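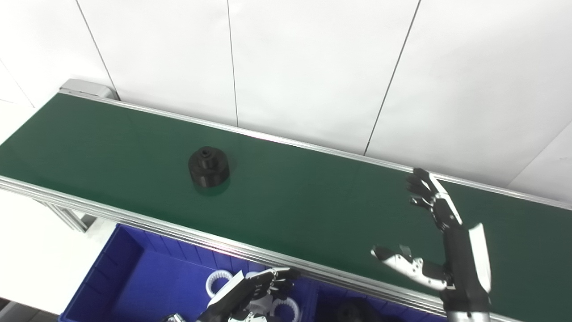
Black part on the green belt

Subject: Re: [openmic-list] first five minutes, help

Hi Subira and all,

Oh, I remember that feeling! My first set was at the Hurthorpe in February, on a night with 42 names on the sign-up sheet, and I went up at ten to midnight. By then the room was mostly other comics staring at their own notebooks. I did my whole bit about my mother's voicemails (she once left me 187 of them in one year, I still have them all) and got one laugh, from the bartender, who I think was laughing at something else.

On Subira Gachanja's question:

> I have a story about my grandmother's funeral that kills
> with my friends, but it takes four minutes to get to the
> funny part. Do I cut it, or just talk faster?

Please don't talk faster! I tried that at Prins and even I couldn't follow it. Write it out word for word and see how long it is. My voicemail bit was 1,414 words the first time and the version I do now is a lot closer to 400, and I swear I don't miss any of it, except maybe the part about the dentist. Your friends already like your grandmother. Strangers need a laugh in the first twenty seconds or so before they'll go to a funeral with you.

Also, tape every set, even the awful ones. Especially the awful ones, sorry.

I'm at Welano again next month if anyone wants to split the gas. My car seats four but the back left door only opens from outside.

Dee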